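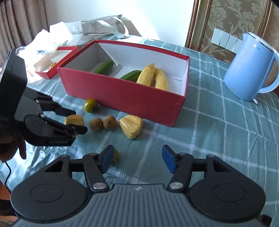 January 2020

Second week back on rotation and I'm writing this on the couch with my shoes still on, so forgive the handwriting. Family medicine this month, at the Drenddale clinic, which means a 40 minute drive each way if the bridge isn't backed up (it was backed up).

I had my first interpreted visit today! An older lady, very polite, in for her blood pressure, with her daughter along and the phone interpreter on speaker. We did a whole afternoon on this in November, with the actors and the feedback sheets, and I remember thinking fine, got it, look at the patient and talk to the patient. Then I sat down in there and spent the first five minutes talking to the phone. To the phone! I was nodding at it. Dr. Jelínek was in the corner on the rolling stool and didn't say a word, she just slid the phone about a foot to the left so it was out of my line of sight. After that I did better.

What threw me was how slow it is. You say one sentence and stop, and then you wait, and while you're waiting you forget what you were going to ask next. I skipped the whole question about salt and had to go back for it. And I said "pills for your pressure" and the interpreter asked me what kind of pressure, which was a fair point. The daughter kept answering before her mother could, and I didn't know how to ask her to hold on without being rude. Emília (she told us to call her that and I still can't do it out loud) said afterward to just say it at the start, before anybody's annoyed – "I'd like to hear it from your mom first, then I want to hear from you." I wrote that on the back of my hand and then washed it off like an idiot before the next patient.

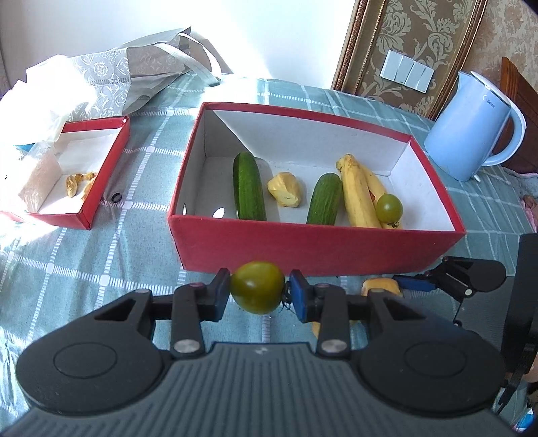 The blood pressure itself was still high. 116 on the bottom the first time, which scared me half to death, but I'd used the wrong cuff. With the bigger one it came down to something we could live with. She's coming back in two weeks and I asked if I could be the one to see her. I'll be at Trolness by then if the schedule holds, so probably not, but I put in for a swap.

Lunch was Suksawat again with the other two students. We split the noodles three ways and spent the whole time complaining about the online modules. There are 22 of them this block and I've done four. The one on consent is good, I'll give it that. The one on charting has a quiz with 50 questions, and it logs you out if you stop to get a glass of water, so guess who's starting over tomorrow.

Other things. My white coat pocket ripped again, same side. I need to call Mom back. I have to send my write-up of today's visit by Sunday, and it's supposed to be about what I'd do differently, so at least I've got material. I should also figure out whether the Mudero garage validates for students, because I paid full price again like a tourist.

Going to eat some toast and go to bed. Early clinic tomorrow, and I want to get there before the good exam room is taken.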